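From: Kátia Conceição
To: teleop-users list
Date: September 26, 2024
Subject: Re: Re: shelf task, operators let go too early

Kirstin Cairns wrote:
> We record the shelf task with remote control, two arms and
> one operator. After 84 episodes the policy opens the gripper
> before the toy is resting on the board. Is it the learning
> rate, or is it how we demonstrate?

Hello Kirstin, hello all,

I think it is how you demonstrate. We had the same problem in May with the Pemamov setup. Our operators were fast and a little proud of it, and they opened the fingers while the hand was still moving. The policy learned exactly this. We asked them to stop for a moment at the board, then open, then go back slowly. We recorded 1171 episodes again, which was not a happy week.

Soft toys are more difficult than boxes for this, I find. The body gives way under the fingers, and the operator feels nothing through the controller – he must judge only with the eyes.
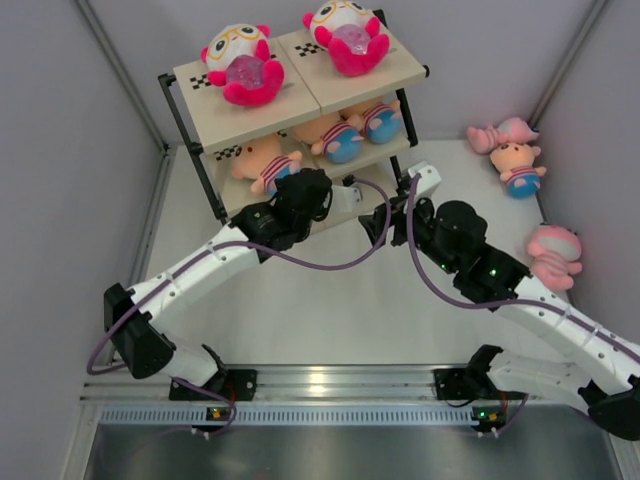 Should one person record all the episodes?

Two or three people are better, if they agree first on the same order of steps and the same way of gripping. With only one person, the policy also copies the small habits of that person.

About the learning rate: I would leave it as it is until you have new data. Please also check the delay between the controller and the arms. With Ciklow we had a bad cable for 7 days and everybody blamed the operators.

I can send you our instruction sheet for operators, but it is written in Portuguese and I must translate it first.

Best regards,
Kátia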